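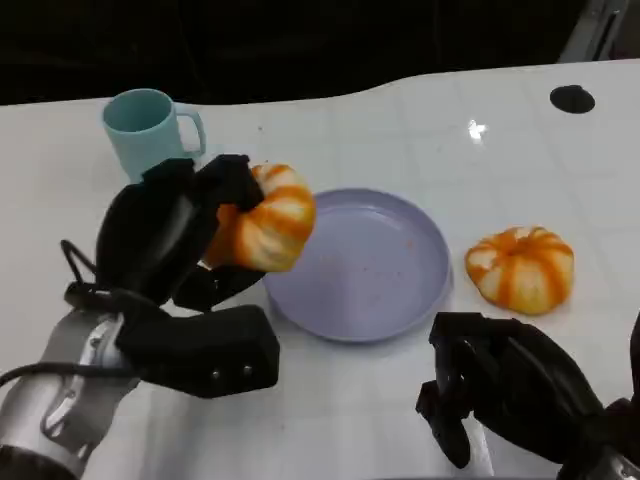

Serving and Laying Out Striped Pumpkin Buns
Project report, Food and Hospitality course, Fletendale

1. Purpose of the project

The project examined how small shaped buns should be finished and presented for the Saturday refreshment table at Runley Hall. The work covered the recipe, the colour of the dough and the choice of plate and table covering. Baking for large numbers was outside its scope.

2. Materials

Each batch used 725 g of strong white flour, with warm milk, butter, sugar and dried yeast. The dough was divided into 2 portions. One was left plain and the other was coloured with pumpkin purée and a little paprika. The coloured dough was laid over the plain in strips and drawn together at the top, so that the stripes ran outwards from a puckered centre.

The buns were shown on a shallow, round lavender-purple plate with a raised rim, set on a white glossy table covering. A dark background was kept behind the table.

3. Method of comparison

The same buns were set out on three plates: white, pale green and lavender-purple. Members of the group recorded which plate gave the clearest view of the stripes and which showed crumbs most readily. Buns placed on the plate were also compared with buns placed directly on the covering.

4. Findings

The orange and cream bands stood out best against the purple plate. On the white plate the paler parts of the crust were difficult to distinguish at a distance. The purple surface did show small orange crumbs and dark specks, and should be wiped before each refill. The glossy covering was easy to clean, although creases from folding remained visible under direct light.

Handling affected the appearance of the buns. Those gripped firmly at the sides while still warm lost some of their ridges. Support from underneath gave a better result.

5. Recommendations

The purple plate should be adopted for the refreshment table. Buns should cool fully before they are laid out, and the covering should be stored rolled. A further trial of the coloured dough, with less paprika, is proposed for June.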